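The Tulten Table

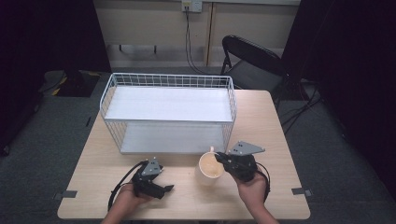 Page last changed: November

I've been making the Tulten for a good while now and it's still the piece I get the most mail about, so let me answer the usual stuff in one spot! It's a plain light wood table with a fine, pale grain. You can eat at it, sort the mail on it, let the kids do homework on it. I do all three on mine, plus my morning coffee (no coaster, I know, I know).

The finish is our own Gededell oil, two coats, rubbed in by hand. It smells a bit like walnuts for the first week and then it settles down. If you get a ring on it, rub it with a soft cloth and a dab more oil, leave it overnight, and it should blend right in. Please don't use spray polish — it leaves a gummy film and I'm the one who gets the sad emails.

The price is 700 with the oil and a cloth thrown in, or 205 for just the leg set if you've already got a top you love. Legs bolt on with the wrench in the bag. Give yourself half an hour and get a second person to help you flip it, it's heavier than it looks.

Want it in the darker Orkeo stain? Sure, just add a note to your order and expect a longer wait. The order code is 2624 for either color.

Questions go to me, Caradog Craddock, at the shop in Au. I'm usually there until 4 pm, and if I don't pick up I'm probably sanding — leave a message and I'll call you back.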